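Home Builds Guides Parts Forum
June | Posted by Desta Gebreyes
Share 70 | Comments 7

Section 4. Setting up the liquids bench

This section covers the two-arm bench at the Trorkcombe shared workshop, running the Millov controller. Complete Section 3 (arm mounting and power) first.

4.1 Wrist camera check

1. Hold the arm over the work area in idle mode.
2. Open the wrist view and lower the arm until the rim of the target bottle is sharp.
3. Confirm that the screw threads can be told apart. If they blur together, raise the arm and refocus.
4. Save the pose as slot 7.

Note: Clear plastic shows whatever stands behind it. Colored liquid behind a bottle neck can shift the edge detector. Set the threshold with the colored containers already in place.

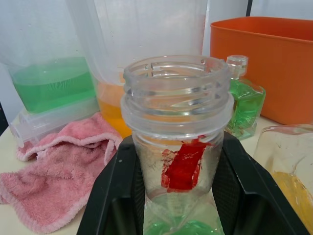 Bianka Dobos: Slot 7 gets overwritten on my unit if the controller restarts before the pose file closes. I wait for the second beep, then cut power.

4.2 Two-arm approach

1. Stand the bottle upright between the arms, within reach of both grippers.
2. Assign the left arm to hold and the right arm to work the cap.
3. Set the speed limit to 70 for the first pass.
4. Jog both arms in until the fingers are close to the bottle. Stop before contact.
5. Check the cable loop on each arm for slack at full reach.

CAUTION: Keep hands off the table while either arm is enabled. The stop button must be within reach of the person running the bench.
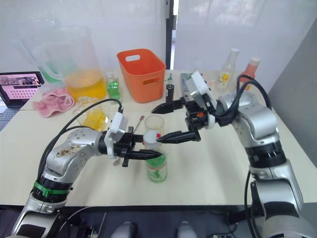

Can both arms be enabled at the same time during jogging?
Only in paired mode. In single mode the controller locks the second arm until the first is parked.

4.3 Home pose and clearance

1. Open both grippers.
2. Raise each arm clear of the tallest container in its path.
3. Enter 1,456 as the wrist offset for the left arm and 233 for the right.
4. Run the Hattar clearance script. Correct any joint marked red and run it again.
5. Keep spoons and other thin utensils out of the sweep path during this test. The script does not model them.

Note: Pitchers belong at the back of the table. Move one and the clearance map has to be rebuilt. 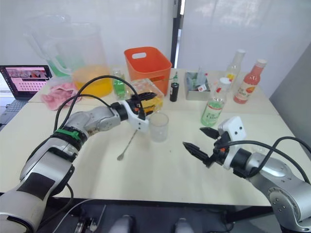 Do the offsets need to be entered again after a finger change?
Enter them again whenever the new fingers differ in length from the old set. Fingers of the same length keep the stored values.

4.4 Shutdown

1. Park the right arm, then the left.
2. Close the pose file and wait for the second beep.
3. Switch off the arm supply, then the controller.
4. Cap all bottles and wipe the table.

Next: Section 5, Recording a task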